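Gaps opening up between old floorboards – fill them or leave them?

Posted in: Flooring and timber

womer_2
We bought a weatherboard place last year and pulled up the carpet in the front two rooms. Underneath are the original hardwood boards, a dark reddish brown, and mostly in good nick. The trouble is the gaps. In summer they were hardly there, but since we started running the heater in the evenings they've opened up, and in one corner I can get a coin down between two boards. The draught is noticeable if you sit on the floor.

I got a quote from a local mob to sand, fill and recoat both rooms and it came in well over what we've got put aside, so I'd like to do the filling myself and leave the sanding for another year. The bloke at the hardware shop sold me a 592 gram tub of Draven timber filler in a colour called Jarrah. I tried it in three gaps behind the door and two of them have already cracked along the edge.

Is it the wrong filler, or am I putting it in wrong? And should I be doing this in winter at all? House is on stumps, no insulation under the floor as far as I can tell.

7 replies, 3 shown

Mikuš
Filler out of a tub is fine for nail holes and dents. It isn't made for the gap between two boards that are both moving. It sets hard, the boards shrink away from it, and you get the crack you're describing. Then in summer they swell again and push it up as crumbs, which you'll be vacuuming for months.

For a gap of a millimetre or two I would leave it. Every old floor has them and they close up by themselves when the weather turns humid.

For the wider ones, where the gap stays open all year, glue in slivers of timber. You can buy them or rip them from an old board if you know someone with a table saw. Scrape the dirt out of the gap first with an old screwdriver. Put glue on one side of the sliver only, so it stays attached to one board and the other is free to move. Tap it in, let it dry overnight, then take it down with a sharp chisel or a block plane.
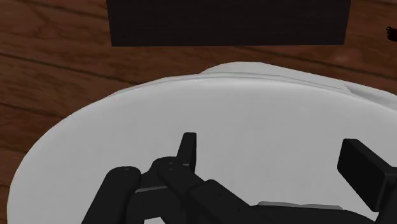 Matching the colour is the slow part. New timber will look pale and a bit orange beside boards that have been down for decades. I stain the slivers before they go in and touch up the top edge once they're planed. Test on an offcut and look at it in daylight, and again at night with the lamps on.

On timing, do the permanent gaps at the end of autumn or in spring, when the boards are somewhere in the middle. If you pack them tight in the driest part of the year they have nowhere to go when it gets humid, and I've seen a floor lift at the skirting from that. I did a hallway and a lounge this way, 195 slivers in all, and after four years six of them have come loose.

dendisex_reno
just use the flexible gap stuff in the cartridge, comes in brown. did our whole lounge in an arvo. you can see it a bit if you look but who looks at the floor. mask both sides with tape or you will be scrubbing it off for a week

Floorboards on Womer Street
Before you fill anything, get under the house with a torch. If it's damp under there the boards will keep moving whatever you put between them. Check that the vents aren't blocked by garden beds or leaves, and look for a leaking waste pipe. Ours had a slow drip under the laundry and the gaps in the next room settled down a lot once that was fixed.

If the draught is your main complaint, insulation batts between the joists will do more than filling the gaps. We paid $233 for enough to do one bedroom and fitted it ourselves. Wear a mask and long sleeves. You need at least 200 mm of crawl space to get in with any comfort – I wouldn't call ours comfortable and we had more than that.

There's also a rubbery V-shaped strip that you push down into the gap with a roller. It sits below the surface so it looks like shadow, and it comes out again if you decide to sand later. Given you're putting the sanding off, I'd try that in the worst corner first.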